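Lewis Yule on moving desks without losing your mind

Lewis Yule has set up desks for other people since he left the print trade. His firm, Culler, takes on small offices that are moving, growing or have simply let the wiring get ahead of them. The largest job he has done was 261 desks. The one he talks about most had 28.

"Big jobs come with a floor plan," he says. "Small ones come with a guy pointing at a wall."

The 28 desks belonged to Flevaria, a seed distributor that took over half a floor last May. Yule was given a weekend. He spent the first morning under the desks with a flashlight and a roll of labels.

"People think you start with the furniture. I start with the power. Where it comes in, how many things want it, and which of those things have a brick on the cord. The bricks are what eat your space."

He means power adapters, and he has firm opinions about them. He doesn't like them on the carpet, where they get kicked and vacuumed into. He doesn't like them hanging by their cords either. Given the choice he puts them up on a back shelf or a second surface behind the desk, where a person can see if the light is on.

"If somebody calls me and says the dock is dead, my first question is whether there's a light. If they have to crawl to find out, they won't. They'll say yes, there's a light."

Labels go on the bricks before anything is plugged in. Yule uses yellow, and he writes on them by hand because his label printer once jammed eight desks into a job and he never went back. 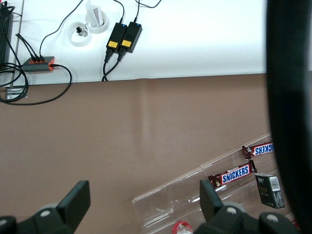 Grommets are another subject. Most desks come with one or two, and in his experience most of them end up with something in them that was never meant to be there.

"Pens, business cards, gum. I found a house key in one. I don't complain about it. A hole in a desk is a place to put things."

He feels the same about snacks. At Tessier, an accounting office where he rewired the back room, a manager asked him to write a rule against food near the equipment. He declined.

"A candy bar in a wrapper isn't going to hurt a USB hub. Coffee will. I said, ban the open cups and leave the candy alone. Put it in a tray if it bothers you."

The supplies for the Flevaria job, mostly cord sleeves, clips and short extension leads, came from Bodorance and cost $2,551. Yule thinks he could have spent less on sleeves. Half of them were off within a month, pulled open by people adding a charger.

He now leaves one cord run loose at every desk on purpose and tells the client which one it is. New things go there. When he comes back for a checkup, that is the only part he expects to have to redo.

His own desk at home is a door on two file cabinets. The adapters are on the floor.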